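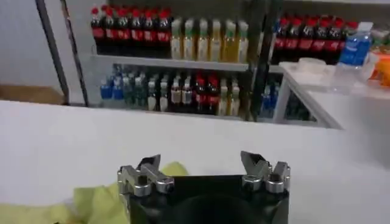 Why did Civil War armies stop fighting in winter?
posted by dobos16

Reading my way through the war and every December everybody just builds huts and sits down. Was there a rule?

Farura
No rule. The roads were dirt, then the rain came and they were soup. Try dragging a 900-pound gun barrel through that, plus the wagons with everyone's dinner. Burnside tried it in January 1863 and got the "Mud March" named after him – not the legacy he was hoping for. They did fight sometimes, though. Fredericksburg was in December, and so was the start of Stones River.

skotside158
cold

Clikier
What Farura said. Also look up Fort Donelson, February 1862. Grant evidently hadn't heard about the huts.

Contact | © Skotside History Help | Back to top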